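4. Data collection with the hand-held gripper

4.1 Hardware

All demonstrations used in this study were recorded with the Prullel, a two-finger hand-held gripper built at the Cadville site. The operator carries the tool in one hand and opens or closes the fingers with a trigger. A single wide-angle camera is mounted on the body of the tool and looks forward past both fingers, so that the view recorded during a demonstration matches the view that the robot will later have of its own gripper. The same finger pads and the same camera mount are fitted to the robot arm at test time. No external cameras were used for training.

Finger opening is read from the images. The joints that carry the finger pads are coloured teal, which allows them to be located against most backgrounds, and the distance between them is converted to an opening width by means of a short calibration recorded at the start of each session. The position of the tool in space is estimated from the camera images together with the motion sensor inside the housing. Where the two estimates disagreed for longer than half a second, the recording was set aside and was not used for training.

4.2 Task and workspace

The task is to pick up a soft object from a flat surface and place it inside a shallow tray. Soft objects were chosen as they change shape when gripped and offer no fixed edge from which a grasp can be planned. The set consisted of plush toys and small cloth items, many of which still carried their tags, ribbons or hanging loops. These parts were left in place, and operators were told that they could grip an object at any point they judged suitable, including such parts.

The workspace was a tabletop covered in white foam (Figure 4). The foam protects the finger pads when an operator misjudges the height of the surface, and it allows the lower edge of a pad to press slightly into the surface beneath an object. The target was a black tray with a low, continuous wall, curved at one end and squarer at the other. The tray was moved between episodes to discourage the policy from learning a single fixed target position. The table was not cleared of marks, crumbs or loose threads between episodes, and the surrounding room was left in its ordinary state.

Each episode began with the fingers open and the tool held above the table. The operator approached the object, closed the fingers, lifted, moved to the tray, opened the fingers and withdrew. Operators were asked to work at a comfortable speed and to avoid sudden turns of the wrist, which blur the images and weaken the position estimate. They were not asked to follow any set path. A failed grasp could be tried again within the same episode, and such episodes were kept provided that the object reached the tray in the end.

4.3 Size and filtering of the data set

In total, 2,000 episodes were recorded over 19 sessions. After the checks set out below, 1,110 episodes remained. The first check removed recordings in which the position estimate was lost or in which the two sources disagreed. The second removed episodes in which the object did not finish inside the tray. The third removed episodes in which the operator's free hand had touched the object or the tray after recording had begun.

The share of recordings lost at this stage is high, and it deserves comment. Most of the loss came from the first check. A plain white surface offers few features for visual tracking, and when the tool is held low the tabletop can occupy most of the view. Tracking was more dependable when the area beyond the far edge of the table was also visible, as it contained many distinct shapes at different depths. Operators in later sessions were therefore asked to begin with the tool tilted slightly upwards, and fewer recordings failed the first check from that point onwards.

Of the retained episodes, 623 contain a single grasp that succeeded at the first attempt. The remainder contain at least one further attempt. The two groups were kept under separate labels so that the effect of corrective behaviour on the trained policy could be measured. This comparison is reported in Section 6.

4.4 Processing

Images were reduced in size and sampled at a fixed rate before training. No cropping was applied. Earlier work within the Antal project had cropped the sides of the image to remove the background, but doing so also removed the outer parts of the fingers and any object lying beyond them. In the present task the object may lie well to one side of the gripper at the start of an episode, with only part of it in view. The full image was kept for this reason, and the policy was left to learn which parts of the background could be ignored.

Actions were expressed as changes relative to the current position of the tool. This removes the need for a shared reference point between the collection table and the robot cell. The Aviven software library was used to align the image stream with the position estimates and to store the finished episodes. Timing differences between the two streams were corrected once per session. Repeating the correction for every episode gave no measurable benefit in trials and was discontinued.

Figure 4. View from the hand-held gripper with the fingers open. The tray stands towards the left and centre of the foam-covered table; a plush toy with a translucent lavender-purple loop lies on its side to the right.
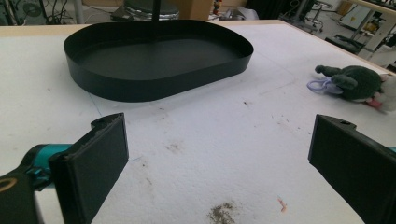 5. Policy training

5.1 Network and inputs

The policy receives the two most recent images and the current finger opening, and it predicts a short sequence of future tool movements. Only the first half of each predicted sequence is carried out before a new prediction is made. The image encoder was initialised from weights trained on general photographs and was then adjusted together with the rest of the network. Training settings were held constant across all the data subsets compared in Section 6.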